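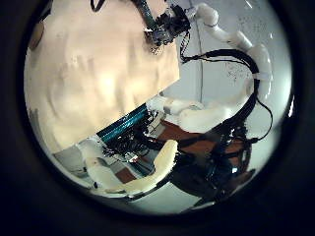 Inside measurements should be on the label

A container has at least two sets of dimensions. The outside set decides whether it fits on the shelf. The inside set decides what fits in it. Sellers of household goods give the first almost without fail and the second when they feel like it, and I think the second should be compulsory wherever the first is printed.

The current Flollitz catalogue has 1,613 entries under storage and display. Each gives height, width and depth, measured over the outermost points. Some give a volume in litres as well. Volume is a poor substitute. A box with tapered sides and a box with straight sides can hold the same number of litres, and only one of them will take a lever arch file. Litres are useful for soup and compost and not much else.
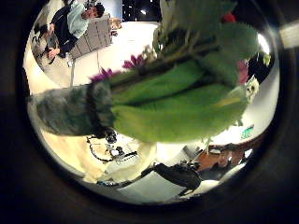 Page last changed: June

The usual objection is that the buyer can subtract the wall thickness. For this to work the wall thickness has to be given, it has to be constant, and the base has to be as thick as the sides. Double-walled planters fail on all three. I bought a Rodance planter with a stated width of 11 inches and found that the widest pot it would accept was 8 inches. The missing 3 inches were wall, lip and an internal ledge that appeared nowhere in the description. The planter was well made and I have no complaint about the object. My complaint is with the line of text that sold it.

A second objection is cost. Someone has to take the measurements, check them and enter them. This would be a fair point if the numbers did not already exist, but a moulded or cast item is made from a drawing, and the drawing fixes the inside as firmly as the outside. The work lies in copying a figure from one document to another. Hand-thrown pottery is a different case, and there a stated tolerance would do. "Opening 90 mm, give or take 5" is a perfectly usable description.

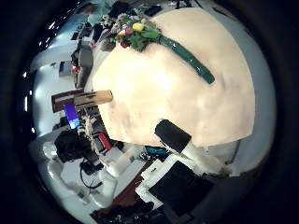
Returns ought to come into the reckoning too. An item that does not fit is posted back, inspected, repacked and often sold at a discount, and the seller carries most of that. Yilma, which sells mainly bathroom fittings, has printed clear internal width on its cabinet labels for years, with a small line drawing showing where the measurement is taken. The drawing matters as much as the number. "Internal width" can mean the space between the side panels or the space between the hinges, and a shelf insert cut to the wrong one is scrap.

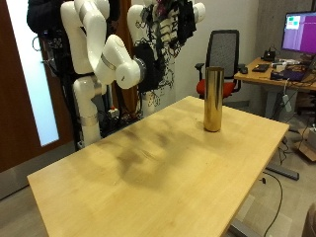
Openings need their own entry, separate from the body. The bore at the rim is the limiting dimension for anything put in from above, and in a narrow-necked vessel it may be half the body width. Even a plain form does not excuse the omission. The tall, slender gold-coloured cylinder at the edge of the table has an open, rounded rim, and a height and an outside diameter would still leave a buyer guessing at the clear width across the top. One more figure settles it. Depth to the inside of the base should follow, as a thick or raised base can take a good deal off the outside height.

I would set the rule out as follows. Any product sold to hold something else should state the smallest clear opening, the smallest clear width below it and the usable depth, all in millimetres, in the same type size as the outside dimensions. Where the shape is irregular, a section drawing should show the points of measurement. The homeware shop in Korkport where I bought the planter keeps a steel rule on a chain by the till. Customers use it on the display stock before they pay. Anyone ordering by post has no such rule and must rely on the label.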